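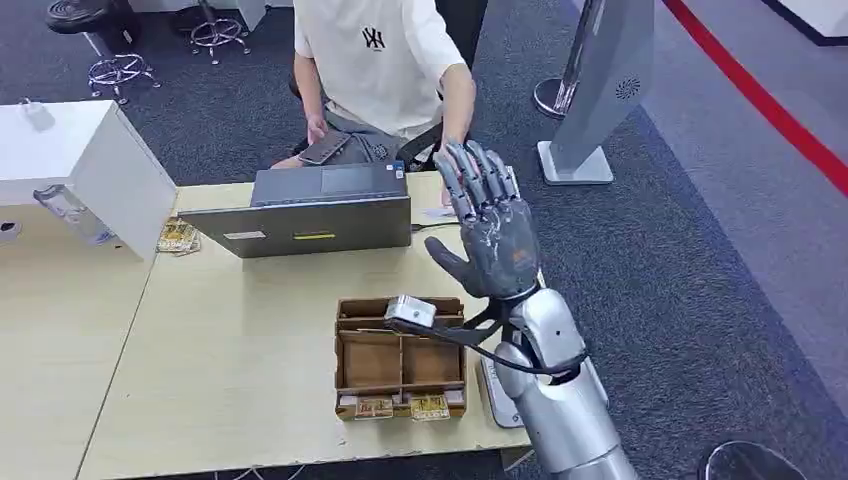
Mesteo holds the exploration licence for the old Inolton lead and zinc mine, two miles outside Bedgate, and we get asked the same questions about it often enough to write the answers down. The first is usually what's down there. Five veins of ore, joined at the bottom and spreading as they rise. If you want the general shape, think of a hand with the fingers apart and pointing upward, and the thumb going off to the left as West Vein. West Vein is where the Victorians lost most of their money, and we are approaching it with respect.

## Are you opening a mine?

No. We are drilling holes and looking at what comes out of them. A mine would need planning permission, an environmental permit, a great deal of somebody else's money and several years of meetings. We have so far managed the meetings.

## How much drilling have you done?

2,668 metres since April, in nine holes. The contractor is Nowakowski, whose rig is the yellow thing behind the hedge on the Bedgate road. Two of the holes hit old workings that appear on no plan we own. One hit nothing whatsoever, at the usual price per metre.

## Didn't they take it all out last time?

They took out what they could reach with candles and a pump that broke every winter. The mine opened in 1858 and shut when the water came in faster than it went out. The company's final report to shareholders describes the prospects as "most encouraging", so we try to avoid that phrase.

## How deep are the holes?

The deepest stopped at 475 metres. Most are a good deal shallower. Each one is filled with cement grout and capped when we've finished with it, and the ground is put back. Grass takes a season. Sheep appear to prefer the new grass, which has caused some crowding.

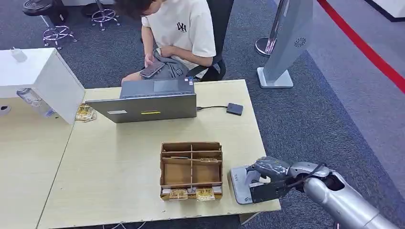 ## Where does the core go?

Into trays, which go onto racks in our shed at Inolton. A geologist logs every metre by colour, grain and mineral content, and then half of it is sawn off and sent to the laboratory. Results take six to eight weeks. Ringing us in week three doesn't speed them up. We have tried ringing the laboratory in week three ourselves.

## Will my house shake?

Core drilling doesn't involve blasting. You may hear the rig if the wind is from the east and you are within a field or two of it. Working hours are 8am to 6pm on weekdays, with no weekends.

## What about the stream?

We sample it at four points every month, above and below the site. It already carries more zinc than anyone would like, courtesy of the old spoil heaps. The figures are pinned up in Bedgate library and we'll post you a copy if you ask.

## How many jobs would a mine bring?

We don't know, and we'd be wary of anyone who says they do. The old mine employed 596 people at its peak, a good many of them pushing things that would now have an engine.

## Can I visit?

The core shed, yes, on the first Thursday of the month from 2pm. Wear flat shoes. The old adit, no, however nicely you ask. The gate is locked and the roof beyond it is held up mainly by habit.

Last updated September 9, 2019.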